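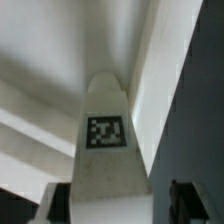 4.2 Close-range approach in narrow spaces

Most household chores end in a short reach between things that are already in place. We looked at this last part of the motion separately from navigation and object search. The test set held 181 reaches, each started by hand from a fixed standoff and scored by a person who did not run the trial. A reach passed if the tool arrived at the target without touching either side of the gap.

Figure 3. Wrist camera view with a square marker on the front face of a tapered white object. White surfaces stand on both sides and behind.

Pale surfaces were the hardest setting for our edge-based method. When a white object stands in front of white panels, as in Figure 3, there is little contrast along its outline, and the method often placed the boundary on the wrong surface. The marker gave a dark, square pattern to work from, so we used it for position and kept the edge method for width only. Blur at short range softened the inner cells of the pattern. We therefore tracked the thick outer border between full decodes.

The Candatus planner was trained on 2,472 frames collected in November at the Baltgate apartment. We did not retrain it for this test. Speed was held to 50 percent of the arm's limit in all trials.

Homes do not come with markers on their contents, and we do not claim that these results carry over to an unprepared kitchen or laundry room. Section 4.3 repeats the reaches with the marker covered.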